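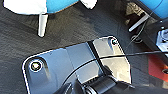

A metal plate with two of its screws, on the bench at Gamside.

Zarmeena Tanoli has been finishing metal plates at the Gamside workshop for 13 years, and she still does the last pass by hand. She learned the work at Ostrowski, where she started in January as a trainee and stayed for four winters.

"They put me on edges first," she said. "You did edges until they stopped handing them back to you."

Most of what she makes now are cover plates for old control desks. Customers send in the damaged part, or a paper tracing of it, and she cuts a new one to match. The corners take the longest. A rounded corner is filed a little at a time and checked against the tracing.

"If a corner is wrong, you see it from across the room," she said. "A scratch in the middle you might never notice."

She is less strict about shine. Bright metal shows every thumbprint, and some customers ask for a duller surface once they have lived with it for a while. She tells them to wipe it with a soft cloth and leave the polish in the cupboard.

Screws are another matter. Tanoli likes them sunk into the plate so that a sleeve can't catch on them, and she keeps 16 jars of them sorted by length. Idris Trevor, who shares the bench, has his own jars and his own order.

"We don't borrow," Trevor said. "We tried that."

The biggest job so far was for Dinside, which wanted 886 plates – all one size, which she found dull. She prefers repairs. The one she was working on the week we spoke had come in with no drawing at all, only a letter with some measurements in pencil.

"Two of them didn't agree," she said. "So I called and asked him to measure again."

She was still waiting to hear back.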